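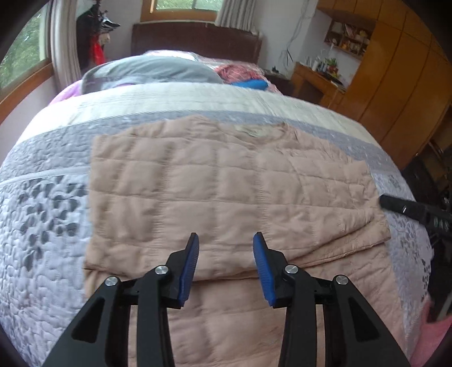 How to Fold a Quilted Coat So It Stays Folded

Posted in March by the Gurby house blog
Print this page | E-mail this to a friend

Every spring I have the same argument with my padded clothes. They come off the hooks, they get spread out on the bed, and then they puff right back up the second I let go! Sweaters behave and jeans behave, but anything quilted has a mind of its own. After a lot of lumpy shelves I've settled on a way that works for me, and it takes 15 minutes the first time (much less once your hands know it).

What you need

A bed, or any flat surface bigger than the garment. A cotton storage bag or an old pillowcase. I use the big Gornetti bags, but a pillowcase really is just as good. Skip the vacuum bags for anything with down in it. I left a down vest squashed in one for a whole summer and it came out like a pancake.

Step 1. Check it over first

Go through the pockets, close any zippers or snaps, and look at the neckline and cuffs. That's where the makeup and hand cream end up. If you find a mark, wash the whole thing before you store it, following the label. Old stains get stubborn by fall — ask me about my cream jacket. And it has to be completely dry, right into the padding. Squeeze a few of the panels between your fingers, and if any feel clumpy or cool, give it another night on the rack.

Step 2. Lay it out flat

Put the neckline toward the head of the bed and let the rest run down toward the foot. Pull the shoulders out to the sides so they aren't bunched. Then smooth from the middle outward with flat hands, nice and slow. Don't yank on the gathered seams! They're supposed to be a bit wrinkly, and you'll only pop a stitch.

Step 3. Bring up the hem

Fold the bottom edge up about a third of the way. It won't lie straight, and mine usually makes a little wave across the middle with a corner flapping out at one side. Tuck that corner in now, or it'll make a bump you can feel through every layer. Press along the fold with your forearm and let the air sigh out.

Step 4. Fold in the sides

Bring the left side in toward the center, sleeve and all if there is one, then do the right. I try to fold along a line of stitching, where the padding is thinnest. If you fold across the middle of a fat panel it will spring open on you.

Step 5. Finish from the bottom

Fold the bottom up once more so it meets the neckline. You should have a squashy rectangle. Kneel on it gently if you need to (I do), then slide it into the bag with the folded edge going in first.

Where to put it

Top of the pile, always. My quilted things go on the upper shelf of the Kekier wardrobe with nothing on them, and a cedar block beside the bag. When the cold comes back, take everything out a day early, give it a good shake and hang it somewhere airy. The puff comes back by the next morning, and any creases left along the seams usually drop out after you've worn it once or twice.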